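Daylight, Glare and the Shared Studio at Prundgate
Final report, Interiors and Environment module
Ileana Barbu

1. Why this room

The brief asked us to pick a room we use and find out whether its lighting does its job. Most of my group picked the library, which has comfortable chairs and a café. I picked the big open studio on the upper floor of Prundgate, partly because I spend half my life in it and partly because I had already been complaining about it for a year and wanted to be graded for it.

The studio is a pleasant room on paper. White ceiling, exposed beams, conduit running wherever the electrician felt like running it, and windows on more than one side. The plans from Lamari, who did the conversion, call it "a naturally lit workspace." The students who work there call it other things, mostly in February, when the sun comes in low and finds your screen.

2. What I measured

I borrowed a Lirnex light meter from the department store cupboard and signed a form promising to return it with its cap. I took readings at desk height at 10 positions, in the morning and again in the late afternoon, first with the shades as I found them and then with all of them down. The target I was given for detailed drawing work was 700 lux. For model making, my tutor suggested 1000.

Finding the shades "as I found them" turned out to be the hardest condition to control. People adjust them constantly and without any memory of having done so. I put up a polite notice. Someone used the back of it for a shopping list.

3. The shades

The roller shades are pale and let a fair amount of light through, so pulling one down doesn't plunge anyone into darkness. It spreads the light out and takes the edge off. The trouble is that each window has its own shade and its own local politics. Whoever sits closest is treated as the owner, and the owner is usually at lunch.
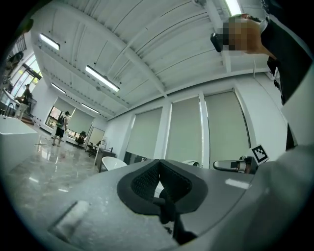 With everything down, the afternoon readings along the shaded side became much more even, and the desks in the middle of the room barely changed. The fluorescent fixtures do most of the work there at any time of day. I had expected the middle to suffer and had drafted a rather stirring paragraph about it, now deleted.

The far side was a different matter. Desks near the uncovered glass passed the 1000 mark on bright mornings and still drew the most complaints, which taught me that plenty of light and comfortable light are separate subjects. One classmate told me she chose her seat for the view of the greenery and then spent the term with her back to it.

4. The fixtures

The ceiling lights are plain rectangular fluorescents, and their layout belongs to an earlier furniture plan. Two of my positions fell in the gap between fixtures and stayed under 700 in every afternoon reading. Both are popular seats. They are also near the outlets, so I don't take this as proof of anything about taste in lighting.

There is one switch for the whole ceiling. On bright days people turn the lights off to save power, then the back desks object, then they go on again. I logged 7 of these exchanges in one afternoon and stopped there, as I was responsible for two.

5. What I would change

Split the switching so the window rows and the middle rows can be run separately. I asked Uysal, the firm that services the building, whether this was possible, and they said yes in the tone of people who have said yes before and never been sent a work order.

Move the two dim desks one desk width toward the center. This costs nothing and can be done by two people, one of whom should not be me.

Agree on a default shade position for mornings and another for afternoons, and mark it on the window trim with a bit of tape.

6. Limits of the study

I measured in one month only, and cloud cover was not cooperative. The meter reads to the nearest whole number and drifted slightly when left in the sun, a fact I found by leaving it in the sun. Comments from other students were collected in conversation, so the sample leans toward people who enjoy complaining. The meter has been returned. The cap is still being looked for.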